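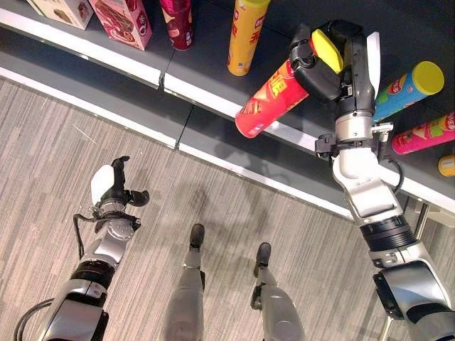 Drucken | Per E-Mail versenden

Konsumentenverhalten I
Skript zur vierten Sitzung: Wirkt die Platzierung im Regal?

Vorbemerkung

In fast jedem Lehrbuch des Handelsmarketings gibt es eine Zeichnung mit einem Regal, das waagerecht in Zonen geteilt ist: Bückzone, Greifzone, Sichtzone, Reckzone. Daneben steht meist eine Rangfolge, oft auch eine Prozentzahl. Die Zeichnung ist einprägsam und wird seit Jahrzehnten abgeschrieben. Woher die Prozentzahlen stammen, lässt sich in vielen Fällen nicht mehr feststellen. In dieser Sitzung geht es darum, was man über die Wirkung der Platzierung begründet sagen kann und was zur Folklore des Fachs gehört.

Wer die Grundbegriffe (Facing, Sortimentstiefe, Regalproduktivität) nicht mehr parat hat, liest bitte das Glossar aus der zweiten Sitzung nach. Ich wiederhole es nicht.

1. Die Behauptung

In der starken Form lautet sie: Ein Artikel verkauft sich in Augenhöhe besser als derselbe Artikel am Boden, und zwar wegen der Höhe. Der zweite Halbsatz ist der interessante. Dass Artikel in Augenhöhe höhere Umsätze haben, bestreitet kaum jemand. Händler stellen dort aber bevorzugt hin, was ohnehin läuft oder für dessen Platz ein Hersteller bezahlt hat, der zugleich Werbung schaltet. Vergleicht man einfach die Regalböden eines Marktes, vergleicht man also unterschiedliche Produkte mit unterschiedlichen Budgets.

Ostap Tkachenko hat dafür in seinem Arbeitspapier den Ausdruck »geliehene Höhe« vorgeschlagen. Den Ausdruck muss man nicht mögen, das Problem ist trotzdem richtig benannt.

2. Was als Beleg durchgeht

a) Blickmessungen. Sie zeigen, wohin Versuchspersonen schauen. Zwischen Anschauen und Kaufen liegt eine Entscheidung, die in vielen dieser Studien gar nicht vorkommt. Wer weiß, dass seine Augen vermessen werden, schaut außerdem anders, vermutlich gründlicher.

b) Umstellversuche. Ein Artikel wandert von unten nach oben, der Absatz steigt. Gut, aber wie lange? Jede Veränderung im Regal erzeugt Aufmerksamkeit bei Stammkunden. Wer nach zwei Wochen aufhört zu messen, misst womöglich nur die Neuheit.

c) Beraterzahlen. Die Firma Zeltetti wirbt mit einer Absatzsteigerung von 70 Prozent durch »optimierte Greifhöhe«. Auf Nachfrage nannte man mir weder die Warengruppe noch den Ausgangswert. Verdoppelt sich der Absatz eines Artikels, den vorher kaum jemand gekauft hat, ist das eine große Prozentzahl und ein kleines Geschäft.

3. Der Versuch von Galholm

Svitlana Vakulenko und Petro Stetsiuk haben in einer Filiale der Kette Kuzmenko in Galholm getan, was man öfter tun sollte: Sie haben getauscht und wieder zurückgetauscht. 50 Artikel aus dem Trockensortiment wechselten in festem Rhythmus zwischen dem obersten, dem mittleren und dem untersten Boden, bei gleichem Preis und gleicher Zahl von Facings.

Der mittlere Boden schnitt besser ab als der unterste, im Mittel um 10 Prozent. Bei Grundnahrungsmitteln war der Unterschied kaum noch zu erkennen. Wer Mehl braucht, findet Mehl. Bei Artikeln, die spontan mitgenommen werden, war er größer, schwankte aber so stark, dass ich daraus keine Regel machen würde.

Einwände, die Sie kennen sollten:
– Es war eine einzige Filiale. Die Kundschaft in Galholm ist im Schnitt älter, und wer sich ungern bückt, reagiert auf den untersten Boden vermutlich empfindlicher.
– Das Personal wusste vom Versuch und füllte nach eigener Aussage die mittleren Böden zuerst auf. Ein leeres Regal verkauft in keiner Höhe.
– Ausgewertet wurde der Absatz je Artikel. Ob der Markt insgesamt mehr verkauft hat, bleibt offen. Petro Hrytsenko vermutet in seiner Replik, dass vor allem zwischen den Marken verschoben wurde. Für den Hersteller ist das erfreulich, für den Händler eher gleichgültig.

4. Warum hält sich die Zonenlehre?

Meine Vermutung – mehr ist es nicht – lautet: weil sie allen Beteiligten etwas zu verhandeln gibt. Der Händler kann einen Platz teurer verkaufen als einen anderen, der Vertreter kann zu Hause einen Erfolg melden, die Beratung kann umräumen lassen. Zlata Stetsiuk hat Listungsgespräche der Trerkwood-Gruppe ausgewertet und beschreibt, dass über die Höhe regelmäßig gestritten wurde, während nach Absatzdaten je Boden in keinem der Protokolle gefragt wird.

Die Lehre ist deshalb noch nicht falsch. Ihre Verbreitung taugt nur nicht als Beleg.

5. Aufgaben bis zur nächsten Sitzung

Lesen Sie den Bericht aus Galholm (Ordner im Sekretariat, bitte nicht ausleihen). Skizzieren Sie auf höchstens 2 Seiten einen Versuch, der den Neuheitseffekt vom Höheneffekt trennt. Geben Sie an, was Sie messen, wie lange, und welches Ergebnis Sie davon überzeugen würde, dass Sie falsch liegen. Entwürfe ohne diese letzte Angabe gebe ich unkorrigiert zurück.

Die Sitzung zu Preisschwellen verschiebt sich auf Ende Oktober. Der Raum bleibt derselbe.

Drucken | Per E-Mail versenden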